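Fixing a Hand-Held Gripper That Stops Closing Evenly

Applies to: Emby hand-held grippers, single or in pairs
Written by Melati Ismail, Cindberg bench support

In March we had a run of recordings where the left and right fingers did not agree. The operator closed the trigger all the way, the log said the gripper was closed, and the part slid out anyway. We lost most of session 3655 before Ridwan Pasaribu noticed that one finger was arriving late. The cause was a finger pad that had crept on its mount. The steps below are what we do now when a gripper starts dropping things.

Before you start

Stop the recording and unplug the gripper cable at the rack end. Do not work on the fingers with the cable live. The trigger can be bumped while your other hand is between the pads, and the pinch is strong enough to break a fingernail.

You need:
A hex key set
A feeler gauge
A strip of plain paper
A clear plastic cup or another light, smooth object
Thread locker, medium strength

Step 1. Look at the fingers wide open

Let the trigger go and hold the gripper over a bare patch of table in good light. The two pads should face each other and lean in by the same amount. Check the seam where each pad meets the body behind it. A seam that is wider at one end means the pad has started to turn.

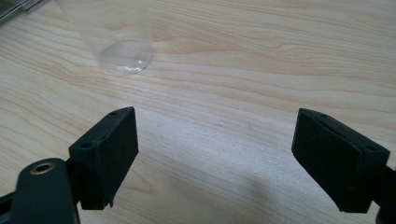

If the seams are even, go on to the paper test. If one is not, skip to Step 3. There is no point in testing a gripper you already know is crooked.

Step 2. Paper test

Close the fingers slowly on the strip of paper and pull it. Do this near the tips and again near the base. The drag should feel the same in both places. If the paper is tight at the base and slides freely at the tips, the pads are splayed. If it tears at one corner, a pad is rotated.

Then try to lift the cup. It should stay upright as the fingers close. A cup that gets pushed to one side before it is gripped means one finger is ahead of the other.

Step 3. Check the threaded inserts

Remove the finger and look at the brass insert in the mounting arm. It should sit flush and should not turn when you run a screw in by hand. Ours had spun loose in the plastic, so the screw felt tight while the finger could still move. Tightening harder makes this worse. Replace the arm if the insert turns at all. We tried gluing one back in and it held for 16 grasps.

Step 4. Refit and set the gap

Put one drop of thread locker on each screw. Bring them up by hand, close the fingers so the pads line up, and then tighten a little at a time, going back and forth between the screws. Run the feeler gauge between the closed pads at both ends. Leave the gripper alone for the full cure time printed on the bottle.

Step 5. Re-zero

Plug the cable back in. Open the gripper fully, wait for the reading to settle, and save the open position. Do the same for closed. If you skip this, the log will keep using the old closed value and you will get the same false "closed" we had.

Step 6. Run it on real parts

Use the same parts and the same table setup you had when the fault showed up. With a pair, test both grippers, even if only one was repaired. We do 84 grasps and write down every drop. Anything more than one drop goes back to Step 2.

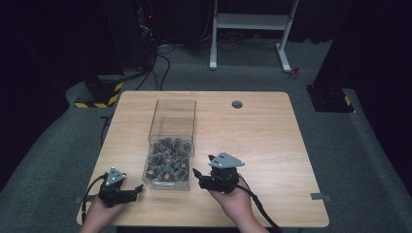

Two hand-held grippers at the clear box of triangular parts.

Keep the cables hanging outside your forearms while you do this. A cable that pulls on the gripper can twist your wrist enough to look like a finger fault, and we chased that one for an afternoon at the Drinedside site.

When to take it out of use

Tag the gripper and send it back to the bench if:
An insert turns
A pad is cracked near a screw hole
The open reading drifts again within 14 days of a re-zero

Put the session number on the tag so the bad recordings can be found and pulled.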